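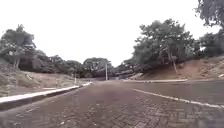 The brick road at Kaltgate, from the forward camera.

The team at Sovano tests cameras and controllers for small outdoor delivery robots, and for most of the spring it has been doing that on a brick road with a white curb down one side. The engineer who runs the comparison says the road was picked for its surface.

"Asphalt is easy," she says. "Everything we tried tracks fine on asphalt. Brick in a zigzag pattern gives you the same little shape over and over, and a camera that matches points from one picture to the next can match the wrong brick. We wanted to see who got fooled."

Two cameras were in the running. One was the Hollis, a rolling shutter unit the team has used for years. The other was a global shutter model from Sesitance that costs a good deal more. Each was mounted at the same height and driven over the same stretch, 52 runs in all, with two controllers swapped in and out between them.

She had expected the Sesitance to win everything. It did win on vibration. The pavers set up a steady buzz through the wheels, and on the Hollis that showed up as a wobble in the edges. "You could see it in the curb. A straight line comes back with a ripple in it, and then the controller steers to follow the ripple."

The sky was another matter. On overcast days it goes flat white above the trees, and the Sesitance kept closing down its exposure to suit it, leaving the banks too dark to use. The fix was to meter only from the lower part of the picture. "That took me one afternoon, and I'm still annoyed it wasn't the default," she says.

The controllers were closer. The older one steers off the curb alone. The newer one uses the curb and the painted lane line on the right together, and drops whichever it trusts less. That line is worn and has small breaks in it, so the team logged every time the controller let go of it. The count came to 3,327 over the full set, and in 37 of those cases it was slow to pick the line up again.

"Most of them are nothing. A gap in the paint, a fraction of a second. The 37 I went through one by one." She thinks a longer memory for the line would cure the bulk of them, but she has not tested that yet.

Distance is still a weak spot for both cameras. Far up the road, where the curb thins out and bends into the trees, neither gave an edge she would steer by. For now the robot plans only on the near part and slows down for the rest.

Sovano will keep the Sesitance and the newer controller through May, then repeat the runs at dusk. The Hollis goes to the indoor carts — "it's perfectly good on a smooth floor," she says — and the mounts are being redrawn with softer rubber.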